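# The towel room at Jendness gets an arm

I've been hearing about the folding setup at Jendness since March, mostly from people waiting for the same bus as me, so when I finally got asked up for a look on Wednesday I said yes before checking what else I had on. (A dentist, as it happens. Rebooked!)

If you don't know the place, Jendness washes and folds cloths and towels for gyms, hair salons and a couple of small hotels on this side of town. Laundry goes in downstairs, clean stuff gets sorted, and then somebody has to fold it. That somebody used to be six people on every shift, standing, from seven in the morning until the vans left. Now the plain towels are going to a robot arm, and the folding crew on a shift is down to two, with the other four moved to jobs elsewhere in the building. No layoffs, the company says, and the people I spoke to told me the same thing, though a few of them said it with a "so far" on the end.

The arm comes from a company called Nodier, and the software that decides where to grab is from Kaltex, a smaller outfit that has been sending people over with laptops most weeks. I stood there far longer than I was supposed to. I fold towels at home with the TV on and never give it a thought, and watching a machine work its way into a heap of terry looking for something to hold made me feel like I'd been doing advanced gymnastics on the couch all these years.
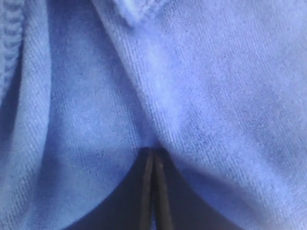

The thing everybody on the floor brings up first is corners. A towel straight from the dryer doesn't have corners you can see, it has a lump with the corners in it someplace, and a person finds them by feel in about a second. The arm has to pick a spot, pinch, lift, look, and sometimes put the whole thing back down and start over. One of the folders told me she used to get so impatient watching it that she'd reach for the stop button just to do it herself. She's trained on it now and says she only gets impatient on Mondays.

So what changed for the crew? Quite a lot, and it isn't all the stuff I'd have guessed. The two who stay with the folding have a stool each for the first time. They load the towels, check the stacks, pull anything with a stain or a bad hem, and step in when the arm gives up. It gives up with a soft double beep, which I found kind of sweet and which they are thoroughly sick of. Both of them said their shoulders feel better. Both of them also said the day feels longer, and one told me she misses the talking. With six around the tables you could get through an entire family wedding before lunch, dress and caterers and all. With two you run out of cousins.

The four who moved went to sorting, mending and the loading dock. Mending is the popular one, and I can see why: it's warm, there's a radio, and you get to finish a thing and put it on a pile. The dock is less popular. Pay stayed the same for everybody, and the two on the folding station get a little extra for having done the training, which was 43 hours spread over several weeks and included, I'm told, a great deal of sitting in front of slides.

I asked how many towels go through in a normal day and was shown a sheet on the wall that said 3170 for the day before. That's everything, hand-folded and machine-folded together, and it's close to what the old crew did on a decent day. So it isn't faster yet! The supervisor was pretty open about that. What they've gained, in her telling, is the early hour, when they could never get enough people in, and fewer sore backs by the end of the week. What they've lost is some flexibility: robes, fitted sheets and anything with a hood still go to human hands, and when a big robe order lands, two pairs of hands isn't many.

Folded towels go in a flat bundle, wider than it is deep, and the house rule is that the rounded edge faces the customer on the shelf. I'd never noticed that in my own gym and now I can't stop noticing it. The dark blue ones are for salons, since hair color doesn't show on them, and they pick up every bit of fluff going.

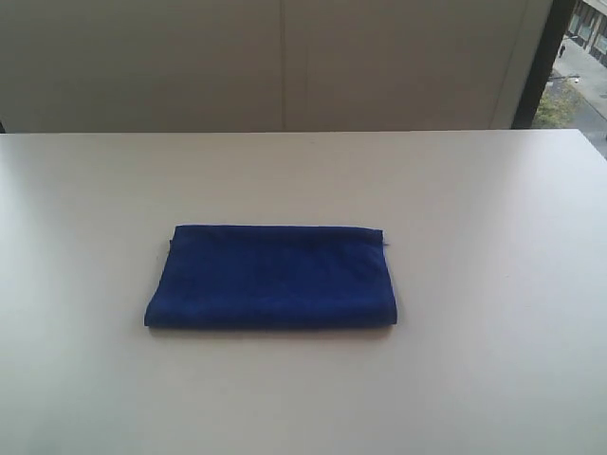

Koppel, the hotel supply place two streets over, went through something like this with its napkins, and a reader who worked there wrote to me after I mentioned I'd be visiting. The machine was fine, she said, and what wore people out was the months when it was half working, so that you had your old job and the job of looking after the new thing at the same time. She wanted to know if anyone at Jendness had been given fewer towels to get through while they learned. She also said to ask who gets called in when it stops at six in the morning, "because at our place it was whoever lived closest."

Good questions, so I went back and asked them. On the first, the answer was yes for a while and then no. The target came down when the arm arrived and went back up once training was done, which a couple of the folders felt was too soon. On the second, there's a phone list now, with the Nodier support number at the top and the supervisor's under it. The folders aren't on it, and they fought for that. They'd been getting texts at breakfast.

The crew has also been asked to keep a notebook by the station and write down whatever goes wrong. I got to flip through it. A lot of it is one-liners: "dropped it," "grabbed two," "grabbed two AGAIN." Somebody drew a very cross towel on one page. The Kaltex people take pictures of the pages on every visit, and one of the folders said that was the first sign she'd had that anybody was reading the thing. She writes longer entries now, with the kind of towel and how it was lying, and she thinks the grabbing-two business has gotten better since. She'd like to be paid something for the notebook, too. Management is "looking at it."

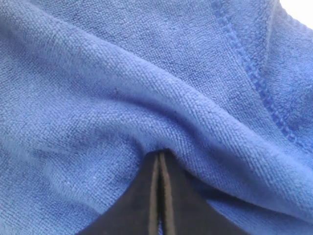
*Blue towel in the gripper at Jendness.*

There's a second arm on the way, for hand towels, and that's where the mood gets more careful. The four who moved were told at the time that they could come back to folding if they didn't like their new spot, and with another machine there may not be a spot to come back to. A meeting about it is planned, on paid time, before anything gets bolted down. I've asked if I can sit in and haven't heard yet.

I did have a go at folding against the clock while I was there, by hand, on salon towels, with the folder on the next stool calling out my mistakes. She undid my stack and did it again. If you work at Jendness, or you've had one of these arms turn up at your own job, write to me at the usual address, and tell me what shift you're on so I don't call while you're asleep.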